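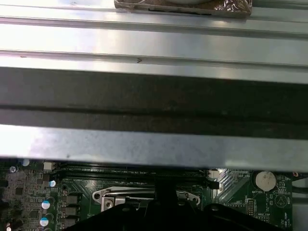 Memory slots and the processor bracket, from the wrist camera

About Sorkero

Hello! I'm Beverley, and I started Sorkero with Orest Zhuravel because we both liked taking computers apart and we both thought robots ought to be better at it than they were. We're a small company in the old Karpenko building, up the stairs and past the bike rack, and what we do all day is show robots how to do fiddly jobs with their hands. Mostly that means desktop computers at the moment. Memory in, memory out, cables off, cards out, that sort of thing.

When I say "show" I mean it pretty literally. One of us holds a set of handles, the arm on the table copies what we do, and everything gets recorded: where the joints were, how far the gripper was open, what each camera saw. Do that enough times and you've got something a robot can learn from. We don't write out the task as a list of positions (I spent years doing that in my last job and I don't miss it one bit). We do the task, and do it again, and again with the computer nudged a couple of centimetres to the left, and then we go and have a biscuit.

The handles are our own design and they're called Clallico. Orest made up the name on a train and by the time we'd thought of something more sensible it was on the invoices. Clallico is light enough to hold up for a good half hour and it lets you move in small, slow steps when you're down among the slots, which is where you need it. You can turn the scaling up and down with your thumb, so a big sweep of your hand becomes a tiny one at the gripper. The recording side is Celix, and Celix is Stefaniia Panasiuk's baby from top to bottom. She wrote it, she looks after it, and if you rename a folder without telling her she will know.

How we work

A new customer usually comes to us with a job that people do by hand and that has never been worth automating in the usual way. Refurbishers are a good fit. The computers that come through their doors are all a bit different, the screws have been chewed by the last person, and a fixed program falls over on the second machine. So we ask for a few of the real things, dust and all, and we set one up on the table and have a go ourselves first. With our own fingers, I mean, before anybody touches Clallico. You learn a lot about a latch by breaking one.

After that we try it through the arm, and it's always humbling! You lose nearly all your sense of touch, you've got a gripper in place of a hand, and the thing you want to look at tends to be behind the thing you're holding. We let ourselves be rubbish for an afternoon. Then we start to agree on how the job should go: which side to come in from, when to pause, when to back right off and start the approach again. Sânziana Enache writes that up on one sheet of paper, and we stick to it until there's a good reason to change.

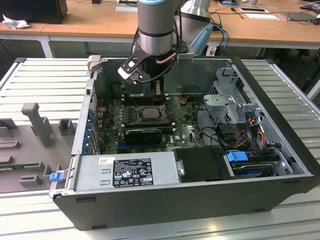

Do I need to know anything about robots to teach one?
Most of our teachers didn't when they joined. If you're patient and you've got steady hands you'll be doing useful recordings by the end of your first week, and we'd sooner have somebody who knows computers inside out and has never touched an arm than the other way round.

We get asked that one at every open day, so I thought it deserved a spot on the page. It's true of me as well, by the way. My background is in fixed machinery, conveyors and so on, and I was hopeless with a remote arm to begin with. I moved far too fast and gripped far too hard. What sorted me out was sitting beside Vira Stasiv for a few mornings and watching how little she moved. She'll bring the gripper down over a board, stop, look at the side view, look at the wrist view, shift by a hair and carry on, and there's no drama about it whatsoever.

Two ways of showing

Remote control is most of what we do, but there's also the older way, where you take hold of the arm itself and walk it through the movement. We call that hand-leading. It's lovely for the big, simple parts of a job, like bringing the arm over to the case from wherever it's been parked, and new people get the hang of it in minutes because it feels like moving a heavy lamp. It's less good close in. Your own arms get in the way of the cameras, for a start, and then the recording has your sleeve in it, which the robot won't have when it's working alone. So we lead by hand for the long reaches and switch to Clallico for anything small.

We keep the tries that go wrong, too. If a teacher misses a slot, comes back and gets it on the second go, that's a very useful recording, and Celix has a mark for it. A robot that has only ever been shown perfect runs doesn't know what to do when it's a millimetre out. What we throw away are the muddled ones, where the teacher wasn't sure what they were trying to do. You can feel those as you're doing them and there's a pedal to bin them on the spot.

Every recording gets looked at by a second person. It's the least glamorous part of the week and I'd put it up against anything else we do for how much it matters. We're checking that the start is really the start, that the views are all there, that the label says what happened and that the teacher didn't sneak in a shortcut from their own head that isn't on Sânziana's sheet. (Orest is a terror for shortcuts. He knows.)

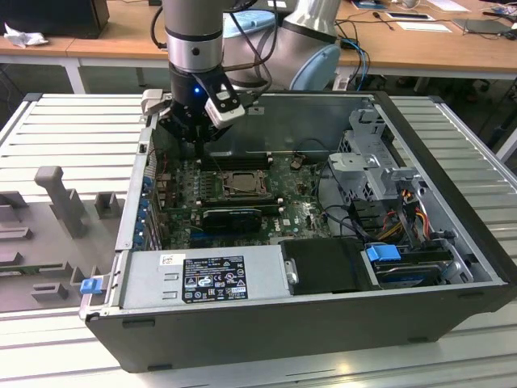
Vira thinks I've made the checking sound duller than it is. She says that going through another teacher's recordings taught her more than doing her own, that you can see a person's nerves in the way the gripper hangs about above a part, and that anyone who wants to get better at remote control should do a month of checking before they ask for more time on the handles.

I've no quarrel with that, and it's more or less how we train people now. New starters spend mornings on the handles and afternoons looking at other people's work. We keep turns on Clallico to 30 minutes, then you swap. I used to think I could go for longer and then I looked at my own recordings from the back end of a long session, and oh dear. The movements get jerky, you start cutting corners on the approach, and the robot would have learnt all of that from me quite happily.

What we won't take on

We get some odd requests! We've said no to a few where the person doing the job by hand was being asked to teach the robot on top of their normal shift for no extra pay. If your staff are the experts then their time on the handles is skilled work, and we put it in the quote that way. We also don't do anything to do with weapons, and we don't do live mains. Computers get unplugged before they go anywhere near our table.

And we'll tell you if a plain old jig and a screwdriver would do the job better. It's happened more than once, and one of those customers has since come back with something far more interesting.

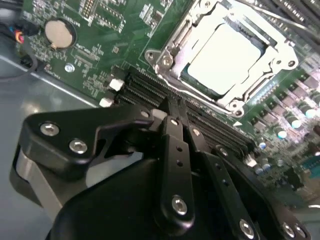 Beverley Marsden, co-founder, Sorkero
Page last updated June 2024

What we're up to now

The big push at the moment is memory. Getting a stick lined up with its slot and pressed home is a job most people can do without thinking, and it's a swine to teach. The two ends want to go in together, the latches get in the way of where you'd like the gripper to be, and how hard to press is something your thumb just knows. Stefaniia has been adding a little buzz to the Clallico handles so the teacher gets some feel for the push, and the early sessions with it have been really encouraging. The teachers were split on it at first (Orest said it was like holding a cross wasp) but she's softened it a good deal.

We're also trying to get better at starting from awkward positions. It's tempting to begin every recording from the same tidy place, and then you find the robot is all at sea if it begins anywhere else. So we've been making ourselves start from silly places, half over the drive cage or too low on the wrong side, and finding our way back from there. It makes for slower days.

After memory it'll be power cables, I think. Sânziana wants to do coolers first. We'll see who wins.

Coming to see us

You're very welcome to visit. We run open afternoons with room for 5 people at a time, and everybody gets a proper go on the handles, with an old board you can't do any harm to. Wear something with sleeves you can push up. If you're bringing a job for us to look at, bring the real object, and bring the person who does it by hand if they can be spared, as they'll tell us more in ten minutes than a drawing will.

We're on the first floor of the Karpenko building. The lift is round the back, next to the loading door, and if you ring the Sorkero bell one of us will come down and let you in. For jobs, pick "teaching" on the contact form and it comes to me. For anything about Celix, including file formats, pick "recordings" and you'll get Stefaniia, who answers faster than I do.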